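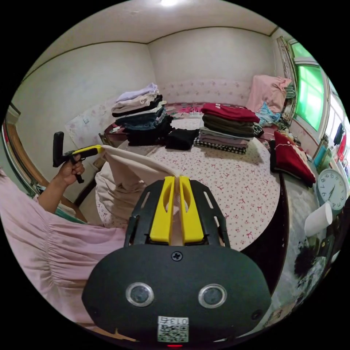 Gumaro Bañuelos wrote:

> We had the Flusell kit on trial for 6 days and I'm not sold yet.
> The grippers track well enough, but my wrists were sore by the
> second afternoon and the fingers slid on anything slick. Has anyone
> used them on laundry for longer than a trial? Also, does the price
> of 2,000 cover a pair, or one hand? The Bognár page doesn't say.

The price is for the pair, Gumaro. It also covers the charger, one spare set of fingers and a year of the upload service. After that the service is billed separately, and I'd ask for that figure in writing before you sign. We were quoted two different ones by two people in the same office.

We have been using ours at Stisthorpe since May, nearly all of it on clothes: folding, stacking, pairing socks, turning sleeves right side out. Most of the work is done in bedrooms, on the bed, with one gripper in each hand. Cotton and knits are fine. A light top can be held by two corners and pulled flat between the tools without much practice. Denim takes longer, mainly at the waistband, where the fingers don't open quite wide enough to get a clean hold.

Slick fabric was a problem for us too. Tamara Palamarchuk got us the softer finger pads, which are sold as an extra, and they helped with linings and pajamas. They wear out, though. We changed ours after 200 garments or so of mixed sizes, and the kit only comes with the standard ones.

On the wrists: shorter sessions. We stop after 20 minutes and swap people. Hưng Lại tried a strap that takes some of the weight on the forearm and liked it, but it got in the way when reaching across a mattress, so we dropped it.

Two things I would check before buying:

Calibration. Ours needed redoing every time the fingers came off — the manual says otherwise.

Repairs. One unit went back to Ukberg with a sticking trigger and was gone 7 weeks. No loaner was offered.

I would still buy them again for cloth. For kitchen work I would wait, as we've done very little of it and I can't tell you how they hold up.

If Estrella Tapia is reading, she has the finger pad part numbers and I don't.

Soledad Barrera
Stisthorpe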